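ok desk day thread. been putting this off since we got the keys. Marciniak desk is finaly in the small room and I am going to sort the baskets if it kills me 1/

background: flat in Tostitthorpe, small rooms, no cupboards to speak of. everything that comes out of a pocket ends up on whatever's flat and white. so, the desk

rule I've set: two baskets on the desk and that's the lot. one for stuff I use, one for stuff that needs to go somewhere else. no third basket. a third basket is how the last place went

baskets are the Prisance ones, orange, got them on clearance for 14 bucks. colour is louder than I'd choose but they hold their shape and I can find them in the dark

so far out of the old junk box: 3 chargers, dead batteries, a tape measure, keys for a bike lock I don't own any more, 26 bread tags. why do I have 26 bread tags

bread tags are going. don't @ me, I know someone's nan collects them

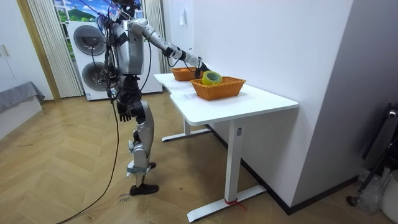
Tape is the thing I lose most, so tape gets its own spot and I'm being strict. Every time I've wrapped a parcel in the last year I've bought a new roll first. The yellow-green roll lives in the bigger basket now, the near one, and if you borrow it it goes back there. Not the windowsill, not the kitchen drawer, not "I'll just pop it on the bench for a sec"

scissors should go with the tape. can't find the scissors. will update

someone asked about the desk. it's the standing kind, Marciniak, white top, got the cut-out on the long side so you can get your belly in close. second hand. took 5 trips to the hardware store for the right bolts and I reckon 3 of those were my fault

yes that's red string on the bottom of the leg. no I'm not taking it off yet. it's how I remember which end is the front when I've got to move it and everything's white and identical

floor is herringbone and I love it. someone before us has written on it, or it looks like writing anyway, dark ink. tried dish soap. tried the eraser sponge. going to try metho on a corner next, very carefully. if anyone's got timber out of this kind of trouble before pls reply

(not sanding it. it's a rental)

ok basket two. the "somewhere else" basket. this is the one that always turns into a nest so the rule is it gets emptied before I go to bed, every time. library card goes to the hall. screws go to the shed. socks, god knows how, go to the wash

socks are a fair point though. laundry machines are close enough that I really shouldn't be finding them in with the batteries

lunch. back in a bit

back. had a toastie. found the scissors, they were in the bread bin. the BREAD BIN

people keep telling me to get the Arkik drawer unit, the tall skinny one. measured up for it. it'd fit but then you can't get past to the machines with a full hamper, and I know me, I'd fill the drawers by the end of June and be back here doing another thread

also drawers hide things. with an open basket I can look in from the doorway and feel bad straight away. works better on me

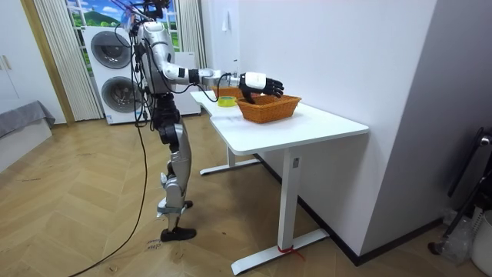
which is the other reason for two and not one. if it's all in together I just dig, and digging is how the pens get to the bottom and leak. split it and I only ever have to look in half the mess

did try lids. hated the lids. put things on top of the lids

placement, cause it matters in a room this size: desk long side hard up against the wall, baskets on top, nothing underneath. want to be able to get the mop through under there without shifting anything heavy. the foot bars catch it a bit but you learn the angle

things still homeless as of right now: label maker, passport photos (awful), one allen key, a very nice tin with nothing in it. keeping the tin. don't ask

label maker's out of lables so the baskets aren't getting labelled today. masking tape and a texta if I can be bothered. I can't be

right, kettle's on. metho report to follow if the floor survives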